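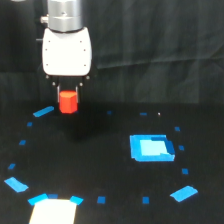 Red block with blue tape marks on a dark surface.

Dividing a Ring: Marks, Angles and Hexagons
Sevano Maths Pages, for readers aged 8 to 11

A ring can be marked out on a flat surface with short pieces of tape. The tape does not need to join up. If the pieces are placed in the right order, the eye fills in the gaps and reads them as one curved line.

What you need
A flat surface
Tape in a colour that shows up against it
String
Chalk that wipes off
Scissors
A helper

Marking the circle
A circle is a shape in which every point on the edge is the same distance from the centre. That distance is called the radius. The distance straight across, through the centre, is called the diameter. It is always twice the radius.

Tie the chalk to one end of the string. Ask your helper to hold the other end still at the centre. Pull the string tight and walk the chalk round. If the string measures 50 centimetres from the centre to the chalk, the finished circle will be 100 centimetres across. Check the length again when you are halfway round, as knots slip.

Dividing it
A full turn is 360 degrees. To find the angle between marks, divide 360 by the number of equal spaces you want. A clock face has 12 hours, so the angle from one hour to the next is 30 degrees. Four spaces would give 90 degrees each, and that is a right angle.

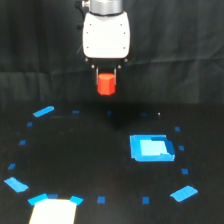 Marks on a scale often come in two sizes. On a ruler, the longer lines show whole centimetres and the shorter ones show millimetres, so the reader can find a position without starting again from zero. The same idea can be used on a ring. Blue tape has been cut into long strips and small squares here, with the strips set at a slant and squares spaced out between them. Notice also that the squares on the far side are harder to see than the brighter ones near the front. Dark blue on black has low contrast. Yellow or white tape would have higher contrast on a black surface.

The hexagon
A hexagon is a flat shape with six straight sides. If all the sides and all the corners are equal, it is a regular hexagon, and each inside corner measures 120 degrees.

A solid with the same hexagon at both ends and flat faces in between is a hexagonal prism. It has:
8 faces (6 round the side, 2 at the ends)
18 edges
12 corners, also called vertices

A regular hexagon fits exactly inside a circle. Set a pair of compasses to the radius and draw the circle. Without changing the setting, step the compasses round the edge. You will make six marks and arrive back at the first. Join them with a ruler.

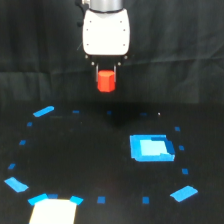
Demetrius Lindqvist wrote to ask whether a circle still counts as a circle when it looks like an oval from the side of the table. It does. The shape on the table stays the same, but a circle seen at a slant looks squashed. Put a plate on the floor and look straight down at it, then sit beside it and look again.

Words to learn
Radius: the distance from the centre to the edge
Diameter: the distance across, through the centre
Prism: a solid with two matching ends and flat sides
Vertex: a corner (more than one are vertices)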